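Clellen (simulation package)

Clellen is a commercial software package for rehearsing tabletop pick-and-place tasks with a simulated robot arm. It is sold by Kavstead, which describes it as a substitute for early bench testing. That description has been disputed. The package was first offered in August 2019 and is licensed per seat, at $887 a year.

Contents

The base license includes 14 tasks and 2 rooms. Kavstead's brochure lists 41 "environments," a figure reached by counting changes of lighting and tablecloth as separate entries. In the tabletop task a white arm with a two-finger gripper works over a cloth-covered table that also holds a carton, a soda can and a plastic basket.
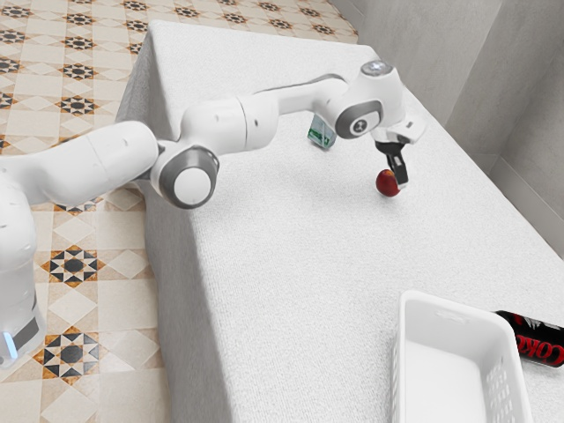
The gripper beside a red apple in the Clellen tabletop task.

Users can swap objects and save each run as a log. Exporting those logs to other software requires Fliltex, a converter sold separately.

Reception

Rungnapa Intarasuk, reviewing the package for the trade newsletter Kouris on 20 October 2021, called the rendering "good enough to sell the thing and no help in judging it." She noted that the default settings for friction and object weight come with no published measurements, and that Kavstead's success rates were obtained on those same defaults. She also objected to the use of still pictures in the sales material, as a held object in a still says little about how reliably the grasp can be repeated. 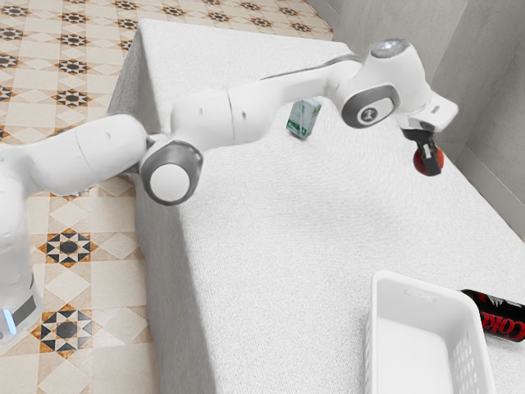
Simulated arm holding a small red object above the cloth.

Kavstead replied that the defaults were meant as a starting point and that customers should tune them against their own hardware. Intarasuk answered that a buyer with the hardware to do so has less need of the package. No independent comparison with a physical arm has been published.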